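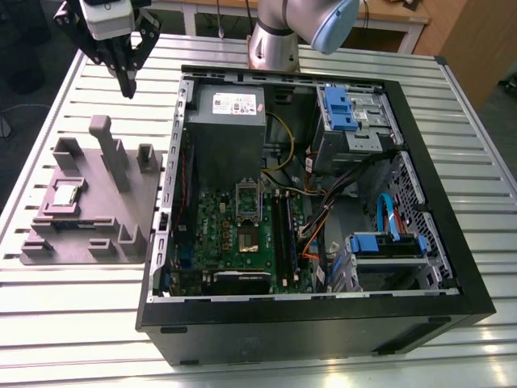
The Lodix work cell at Plastham, with a desktop tower open on the table and a processor held in the fixture beside it.

Putting a processor into a socket takes a person a few seconds. Getting an arm to do it took Larysa Polishchuk's team at Plastham most of a year, and nearly all of that time went into code.

"The hardware was bolted down in a week," Polishchuk says. "After that it was software until September, and then more software."

The program is called Lodix. It plans and runs small assembly jobs inside used desktop computers, where the maker, the layout and the state of the cables change from one machine to the next. A factory line can count on every case being the same. A refurbisher can't.

Lodix splits the job into stages. Perception comes first. A depth camera supplies a point cloud, and a model trained on 3,694 labelled views looks for the socket, its lever and anything that might get in the way. Cables are the worst of it. They move when touched, and they don't match any drawing.

"A power lead is the same colour as the case half the time," says Arif Halim, who wrote most of the detection code. "We stopped trying to work out what each cable was. We just mark the space as taken."

The marked space goes to the planner, written by Shiyu Xie. It samples paths for the arm and throws out any that bring the gripper too close to an obstacle. Early versions took 3 minutes to find a route down to the board. Xie now keeps a library of 561 stored approaches and adjusts the nearest match, and most plans come back before the arm has finished its last move.

The fixture has its own part in the software. Its position is measured once, at set-up, so the controller knows where the chip's pocket is without having to search for it. That leaves the camera's error budget for the socket.

Vision gets the chip close. For the last few millimetres the controller switches to force feedback, lowering the part slowly and shifting it sideways when the load reads unevenly. Zhiqiang Cao tuned that behaviour over 500 trials on scrap boards. He still isn't happy with the lever, which varies in stiffness from one socket to another.

Brokutberg, a refurbishing firm, will take the first trial licence. Its engineers have asked for better logs before anything else, so Cao is writing a replay tool that lines up force readings with the planned path. Memory modules are next on the list.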